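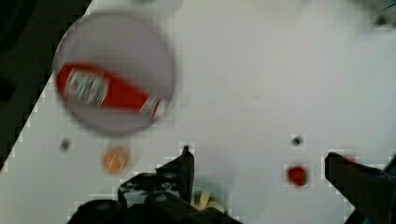

Can the Tolleck Heated Bird Bath stay outdoors all year?
The bath is built for year-round use. The heater turns on when the water nears freezing and remains off in warm weather, when the cord may be unplugged and stored in the base.

Tolleck Heated Bird Bath
Item 469
Sold by Norkton Bird Supply

The Tolleck provides open water for songbirds during freezing weather. The basin measures 15 inches across and slopes gently from the rim to the center, so that chickadees, juncos and other small birds can stand in shallow water. The textured floor gives a firm footing. The bath is offered with a deck rail clamp or a ground stand, and both fit the same basin.
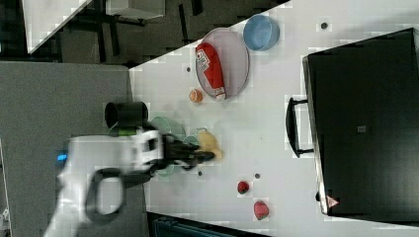
Placement
Set the bath in an open area within sight of shrubs or low trees. Keep it away from seed feeders, where hulls and droppings will foul the water. The seven-foot cord must reach a covered, grounded outdoor outlet protected by a GFCI. If an extension cord is needed, use only one that is rated for outdoor use, and keep the connection off the ground.

Filling and cleaning
Unplug the bath before cleaning. Empty the basin, scrub it with a stiff brush and plain water, and rinse well. Customers should change the water every other day, and daily when starlings or robins are visiting in numbers. Do not add salt, glycerin or any antifreeze product to the water. These can harm birds and will void the warranty. 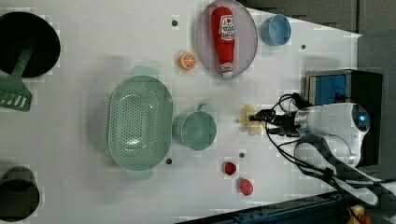 Parts and warranty
Replacement clamps, stands and drain plugs are made by Zitum and may be ordered separately. The heating element is sealed in the basin and cannot be replaced by the owner. The warranty covers the heater and thermostat for two winters from the date of purchase. Cracks caused by dropping or by ice left in an unplugged basin are not covered.

Orders placed before October ship with the deck clamp unless the ground stand is requested at checkout.

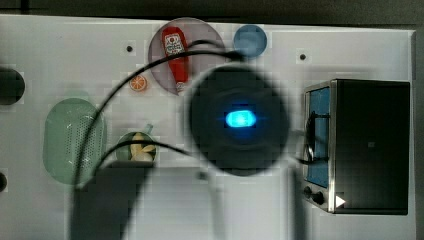

Cha

Product note, 4/23/26
The ground stand now has a wider foot for use on soft lawns. Earlier stands remain safe to use and accept the current basin without an adapter. Owners who prefer the wider foot may order it as a spare part by quoting the item number on this page.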